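Home | Archive | Threads | Search | Log in

Re: Under-12s nets and the bowling machine

Fulvio Cirillo wrote:
> Has anyone worked out what we pay Sartori per session for the
> indoor nets? I make it 58 for each lane but the invoice doesn't
> agree. Also, are we keeping the Lilora bowling machine or selling it?

Fulvio,

58 is right for one lane. We had 2 lanes for most of June and the invoice adds the late finish on top, so it came to 1,144 in the end. I've checked it against my own diary and I'm happy to pay it.

The machine should stay, in my view. It feeds a decent length once it has warmed up, and the younger ones get far more balls to hit than they do from me. The offer we had was almost 200 – not enough to replace it with anything.
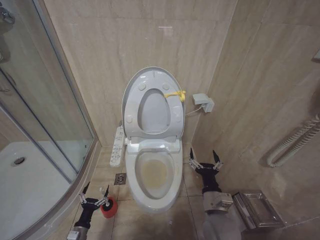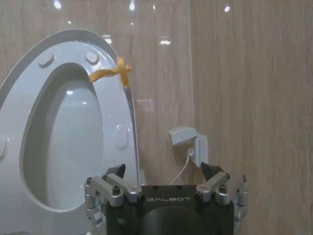

On coaching, I'd like to start the under-12s on proper running between the wickets. Too many of them watch the ball and don't call. Half an hour with pads on and no bowling would do it. Basuvis lost three wickets that way against us, and we lost two straight back.

Could someone bring the spare stumps? Mine are split.

I can open up at 5.30 pm but need to be away by eight.

Gerardo Martinelli

Filed under: Junior cricket, Kit and nets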